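Prorko Trail Pack, 11 liters: review after one race trip
by Dalia Adomaitis

I bought this small backpack for my trip to the Siluldale half marathon, where I wanted one bag for the race morning and also for walking in the old harbor afterwards. It weighs 382 grams, and I feel almost nothing on the shoulders.

The front pockets are the best part. My phone, a map and two gels fit there, and I can reach them without stopping. On the coast path to the lighthouse it rained hard for an hour. My spare socks stayed dry, but the ticket for the ferry, which I kept in the outer pocket, did not.

What I like less is the chest strap. It slides down when I run, so every few minutes I must push it up again. My friend Preben Zoëga has the older Bozkurt model and his strap stays in place — the bag is heavier, though.

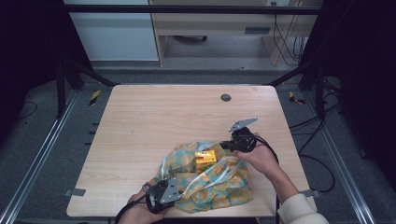 Siluldale, May

For a weekend with one race and some sightseeing I can recommend it. For longer trips it is too small, and a jacket with a thick lining will not go in. I would buy it again if they repair the strap. Four stars from five.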